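FOR IMMEDIATE RELEASE
01/03/2026

Leiva Supper Club Opens Its Doors for a Second Season, and You're Invited

Hi, I'm Brenda Gaete, and I get to share some news I've been sitting on since February (which was hard, ask my sister). The Leiva Supper Club is coming back! We're running a full second season of shared dinners at the old Grunon print shop, and tickets are on sale now.

If you missed us last year, it works like a big family meal. You show up, you sit at a long table next to people you may not know, and you pass the food around. We fed 298 guests in our first season, and I still get messages from folks who met at our table and now cook together.

This time Javiera Yáñez is running the kitchen. I've been eating her food for years and I'm so happy she said yes. She's planning slow-cooked beans, roasted squash, a green salsa I could drink from a glass, and a rice pudding that she won't give me the recipe for. Every dinner has 3 courses, and there's always a meatless main.

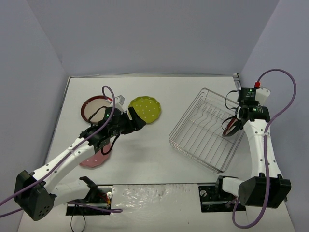
We've also changed how the evening runs. Last year the courses came out too close together and people felt rushed, so now there's a good long break before dessert. Horacio Riquelme will play guitar during the break, mostly old songs, and he does take requests if you ask before he's halfway through his soup.

"I want people to stay at the table," Javiera told me when we were working on the menu. "If they're still talking when the candles burn down, I did my job."

The room seats 94, and we're keeping it at that even though we had a waiting list for almost every dinner last season. I'd love to squeeze in more chairs, but then you can't hear the person across from you, and I think the talking is half of why people come.

Tickets cover all the food plus a drink from Budo, the little soda maker two doors down (try the pear one!). Kids under five eat free. If you have an allergy, please write it on the booking form so Javiera can plan for it.

You can book at the Gornedeck bookstore counter or at the print shop door on the night of a dinner, if there are seats left. Groups of up to eight can ask to sit together.

Press contact: Brenda Gaete, Leiva Supper Club. Writers who'd like to come to a dinner can ask for me at the print shop, and I'll save you 2 seats.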